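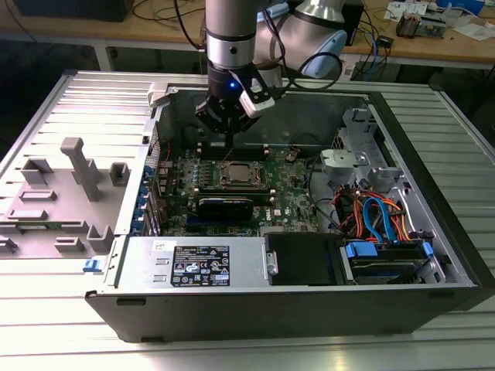

*Tower on its side, panel off, gripper over the memory slots. Dell board.*

**January, bench 2, after lunch**

Long one today, sorry to whoever reads this after me (Mehwish, probably, with tea). I want to get the memory job written up while I still remember what I was thinking, and also because Bartosz asked me in the corridor whether the arm can "do a computer yet" and I gave him such a muddled answer that I owe him a better one.

The short version is that it can do bits of a computer. Finding the slots is fine now. The slots are long and straight and dark against the green board, and the new pose routine in Wikovent likes them very much. Coming down over them is fine too, as long as the case is lying flat and the side panel is already off. I took the panel off by hand, as I have every time so far, and I think we should be plain about that when we talk to the Pukham people. Their whole question is whether a repair counter could hand over a closed machine and get it back with more memory in it. We are starting from an open one.

The part I keep chewing on is the clips at the ends of the slots. You or I push them with a thumb and don't think about it, and we feel the little give when the stick lets go. The gripper has to be told how much push is enough. Out of 20 tries this week it released the stick cleanly on 9, which I was happier about than I probably should be! Last month's log has it at 2, with the same board and the old fingertips.

Seating is worse. The arm lines up nicely, presses, and then decides it's finished a hair early, so one end is in and the other isn't. Mehwish thinks it's the force threshold and I think it's the slats flexing under the case, and we've agreed to test hers first as it only means changing one number. If that doesn't do it I'll put a board under the case and try again.

Cables are the thing I'd really warn Bartosz about. The loose bundle by the drive cage moves whenever the case gets nudged, and the planner treats it as if it were painted on. My mother could reach past a few wires to get at something, and she has never opened a computer in her life. Same trouble as the laundry work at Multden, where folding a flat towel went well and anything with a drawstring was a bad afternoon.

So, Bartosz, my better answer: for a shop floor with one model of case, already open, with a person standing by, I'd say we're getting close. For somebody's own machine at home, under a desk with dust in it, no, and I wouldn't like to put a year on it.

To do:

- lower the approach speed over the slots and rerun
- threshold change (Mehwish)
- ask Bakker if the softer fingertips come in a narrower size
- copy run 1689 off the bench machine, it has the best clip release in it
- please leave the case where it is, the pose is calibrated to it

Back on it tomorrow morning, with the threshold first.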